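Cundden Forum > Data Collection > Wrist view filled by object, keep or drop?

I have 616 hand-held gripper demos for a grasping policy, wrist camera only. In 60 of them the object fills most of the view during approach and is heavily blurred. My filter rejects on sharpness, so all 60 go. Not sure it should.

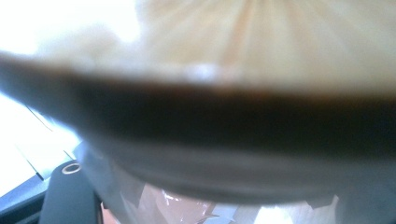 Posted by predosent_m, 27th October
Location: Lutura

In that one the eyelet or screw hole on the finger is the sharpest detail. The object is a pale area, a dark band and a gray lower part. Laplacian variance is useless on it.

ndlovu_k wrote:
Drop them. The encoder can't get pose from a smear, and crinkled film under the object adds highlights that move with the camera.

tarsal7 wrote:
Disagree. The policy will see the same smear at deployment. If you cut every close view, it has no data for the last 2 cm. We did that in March and the gripper stalled short of contact.

predosent_m wrote:
That was my worry. The dark band is still usable as a horizontal cue, even out of focus.

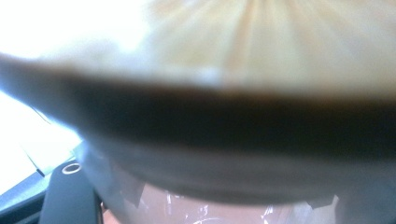

It runs across nearly the full width, with the pleated part over it and the finger at lower left. I could score sharpness on the finger region only and leave the rest alone.

ndlovu_k wrote:
Finger region tells you the lens is clean. It says nothing about the object. Lock exposure too, your upper left is clipped.

Maham Kazmi (moderator) wrote:
Train both ways, same seed, 7 held-out objects. Post success rate by object, not the mean.

predosent_m wrote:
Running it with exposure as is. Locked exposure would need a new set.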